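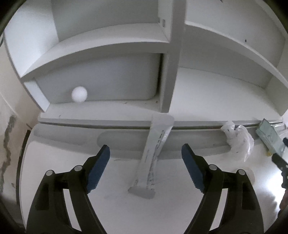 Re: [zirngate-stores] Shelf loading in small kitchens

Zamfira, the load figure in the Brasement leaflet is for fixed wall shelves and should not be used for free-standing ones. A unit that is not fixed to the wall tips before any shelf fails, so the depth of the base matters more than the thickness of the boards. With a white shelving unit on a countertop, as in my picture, the worktop is part of the support and has to be level. I check mine with a 200 mm spirit level, front to back, then side to side.

On 5th May, Zamfira Oprea wrote:
> The leaflet gives 23 kg per shelf. Does that hold for a unit
> standing on a worktop? Mine will carry jars on the top shelf
> and plates below.

Put the jars below and the plates lower still. If the top shelf must be used, keep it under 2 kg and fit a strap to the wall. Grumach sell one, part 3588, but the screws supplied are too short for plasterboard.

Agustina Saavedra

Recent in this list
Pîrvu hinges, left-hand stock
Worktop oil, drying times in August
Re: Re: Drawer runners sticking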